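Lucero Rengifo was nervous about singing on screen

Lucero Rengifo had 40 minutes between fittings when we talked, and she spent the first few of them looking for a phone charger. Her new movie, "Gronero," opens in September. She plays Ines, a night clerk who starts writing songs for a brother she hasn't spoken to in years.

It is her first lead after four supporting parts, and her second time working with director Duarte Paiva. They met on "Plutuven," where she had 11 lines.

"Duarte called me and said there was singing in it," she said. "I told him I don't sing. He said neither does Ines, so come in and read."

She took lessons for three months. Most of what she learned was how to breathe, she said, and the songs were kept short. Paiva recorded them live on set, which worried her more than the acting did.

"You can hear me run out of air in the second one. I asked him to fix it and he said no."

Paiva, who joined us near the end, said he used the first take of that song. The movie runs 99 minutes, and he had a longer cut that he doesn't miss.

"There was a whole subplot with a landlord," he said. "Good actor, nice scenes. It slowed her down." 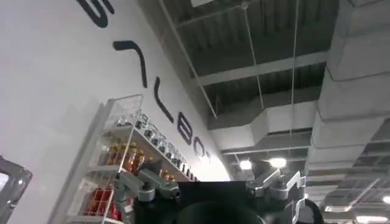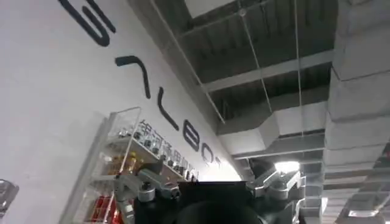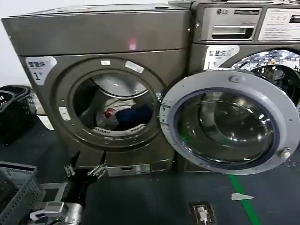 What comes next

Rengifo starts rehearsals soon for "Stamow," a family drama in which she plays the older of two sisters. There is no music in it. She has also been asked about a series but wouldn't name it.

She watched "Gronero" for the first time with a test audience and sat in the last row, near the door.

"I wanted to leave during the first song," she said. "Then a woman in front of me started humming it, so I stayed."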